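Threads > Automation > Grippers and end effectors

Spent this month swapping fingers on the bench arms. Short thread on the tapered set from Grisance against the flat pads we had been using from Jekthorpe. Same arm, same controller, same grip force setting.

1/ Test job is a pick and place with small machined blanks. Each run is 2546 cycles. I log a miss when the fingers close and the controller reads full travel, and a slip when the width changes during the move.

2/ Flat pads first. 16 misses over the run, nearly all on blanks lying close to a neighbor. The pads are wide at the tip and push the next part before they close on the right one. No slips worth mentioning.

3/ Tapered fingers, same run: 4 misses. They get into narrow gaps much better. Slips went up to 9, all on the heavier blanks. Less contact area at the tip, so the part can turn when the arm speeds up.

4/ Wrist camera view with the tapered set. Both tips stay in view and the bare wood shows between them, so I can check finger alignment against the grain of the tabletop before a run.
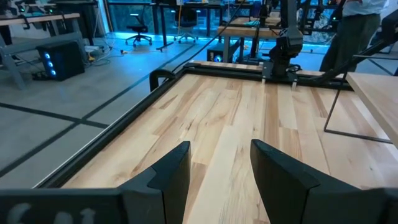

5/ A reply asked whether the taper throws off the depth reading near the tips. It does, a little. The angled faces give noisy edges at close range, so I mask a strip on each side and take the last good depth before the final approach. With flat pads I didn't need the mask.

6/ Controller notes. The Yoo board holds force better at low speed than the Drarbridge one, but its width readout lags. If you use width to detect slips, add a short wait after closing or you will log false ones. I lost a morning to that.

7/ For now: tapered for crowded trays, flat for anything heavy. Next test is the tapered set with a thin rubber skin on the inner faces - same blanks, same speed. Will post the log when the run is done.

38 shares | 5 comments

Comments

What force setting? Ours slipped until we went up a step.

> Middle of the range. Going higher marked the blanks.

Did you redo the hand-eye calibration after changing fingers?

> Only the tool offset. The camera mount didn't move.

Please post the rubber skin numbers even if they are bad.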